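Cladora Text and Display
A type family in 35 styles from Getmont

Desktop, web and app licenses
Designed by Celeste Antunes and Américo Lobo

Cladora started as a headline face for Ramalho, a quarterly on architecture and furniture. The magazine had been set in a borrowed Didone for years and the thin strokes kept filling in on its uncoated paper. Celeste Antunes drew a first bold weight with heavier joins and a flatter curve on the shoulders of n, m and h. The magazine ran it on one cover, then asked for the rest of the alphabet in lighter weights.

The text cut came later. Américo Lobo worked from printed proofs at nine and ten point, opening the counters in a, e and s and shortening the ascenders a little so the face could be set tight. The italic is narrow, with a slope of nine degrees. It keeps the flat serifs of the roman on the capitals and drops them on most of the lowercase.

What's in the family

Display: seven weights, roman and italic, for use at 24 point and up.
Text: seven weights, roman and italic, for use from 8 to 14 point.
Condensed: seven weights, roman only.

Each font has 977 glyphs. Coverage includes Western, Central and Southeastern European languages, Turkish and Vietnamese. Cyrillic is planned and will be a free update for anyone who holds a full family license.

OpenType features

Small caps and caps to small caps (Text only)
Oldstyle and lining figures, both in tabular and proportional widths
Fractions, superiors and inferiors
Standard and discretionary ligatures
Two stylistic sets: ss01 swaps in a single-story a, ss02 gives a straight-legged R
Case-sensitive punctuation
Arrows and a small set of ornaments

Note that ss01 changes the roman only. The italic a is single-story by default and there is no alternate for it.

Kerning

Display and Text are kerned separately. Display Regular carries 2182 kerning pairs after class expansion is taken out, which matters mostly if you plan to edit the files. If your layout program offers optical kerning, leave it off – the built-in metrics are better, and optical kerning breaks the spacing of the tabular figures.

Pairing

Cladora Text sits well beside Drostumham, our plain grotesque. The x-heights match at the same point size, so captions and running heads can be set in Drostumham without scaling. We don't recommend pairing Cladora Display with another high-contrast serif.

Licensing

Desktop licenses are priced by number of users, starting at 2. Web licenses are priced by monthly page views and can be self-hosted. App licenses are per title, with no limit on installs. You may convert text to outlines for a logo under any desktop license. Modifying the font files needs a separate agreement, so write to us first.

Students can license the Text fonts at half price with proof of enrollment. Trial fonts have a reduced character set and no kerning and are free to download for layout tests.

Version notes

Version 1.2, October 3, 2021. Fixed the vertical position of the ogonek in the Condensed weights. Redrew the section sign in Text Italic. Corrected Vietnamese mark stacking on capital A and E. Hinting is unchanged.

Version 1.1, February. Added Condensed. Replaced the Black ampersand, which was too wide. The old form is not kept as an alternate.

Anyone with a license for an earlier version can download the current files from their account page. Remove the old fonts before installing – the internal names are the same and some programs will go on using the cached version.
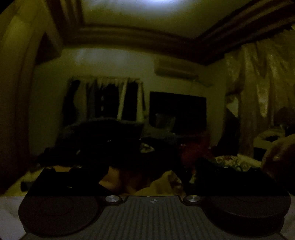
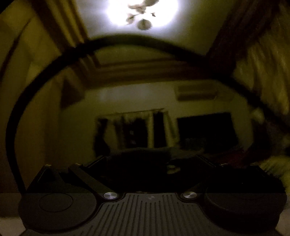 Gripper with ribbed body and black fingers, two views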